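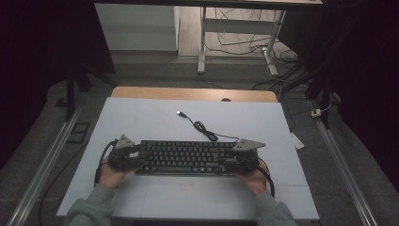 How do I return a keyboard at the end of a loan?
Bring it to the Kovalchuk building, room 13, during desk hours. Plug the cable in at the test computer so staff can check the keys, then sign the return sheet. Bags and boxes aren't needed.

How long can I keep one?
A standard loan is four weeks. You can renew it once by writing to Liudmyla Boiko before the due date, unless someone is waiting for the same model.

Which keyboards do you lend?
Most of the stock is plain black wired USB. We have 70 of these on the shelf list, along with a few wireless sets kept for meeting rooms. The wireless sets don't leave the building.

Should I ask for one with a number pad?
If you enter invoices or stock figures, yes. The Storno entry screens expect digits typed quickly, and the row above the letters is slow for that. A number pad takes up more desk, though - on a full-size keyboard like this black one it sits as its own block at the right end, so the mouse ends up farther out. People with narrow desks often prefer the shorter model.

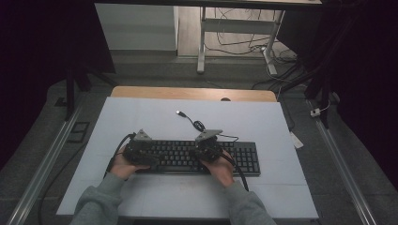

Cleaning is done before a keyboard goes back on the shelf, and you're welcome to do it yourself during the loan. Unplug it first. Lay it flat on a clear, pale surface, the way the black one is here, with the cord out of the way behind it, and crumbs will be easy to spot. Use a soft brush between the keys and a slightly damp cloth on the casing. Don't spray anything straight onto the keys.

Can I take the keycaps off?
Please don't. The clips break easily and we don't stock spares. Illia Stasiv can do it at the desk if a key is sticking.

What if the cable is damaged?
Stop using the keyboard and bring it in. There's no charge for ordinary wear.

Who do I call?
Extension 674, or leave a note at the desk.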